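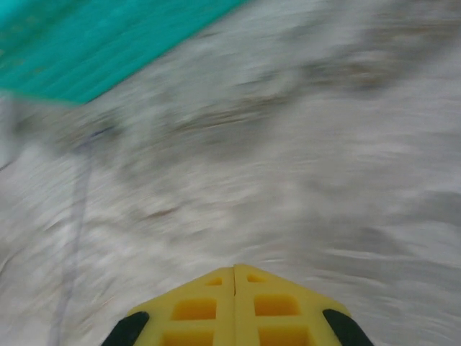 The Morkach Ferry

Home | Stories | Archive | About

The ferry to Morkach cost 60 cents and took half an hour, and my mother had not been on it since she was a girl. She bought two tickets and kept both in her glove.

We were going to see the house before the Sotelo company pulled it down. They had sent a letter in December with an offer of $2518, and a second letter after that with an offer of $2368. My mother said she had never heard of a price going down while you thought about it. She signed anyway.

On the boat she stood at the rail with her bag held in front of her. A man was selling coffee from a cart. I asked if she wanted some and she said no, then drank half of mine.

The house was up the hill behind the school. Someone had already taken the front door. We walked in and she went straight to the kitchen, opened the drawer by the stove and felt along the back of it.

"What are you looking for?" I said.

"A key."

"To what?"

"The door," she said.

She found it and put it in her glove with the return tickets. We had forty minutes until the boat, so we sat on the back step — the good one, she called it, though they looked the same to me — and she told me which neighbors had been rude to her father.

Posted August 25, 2019

More stories
Hivona in the Rain
The Celerer Brothers' Piano
A Room for 30 Nights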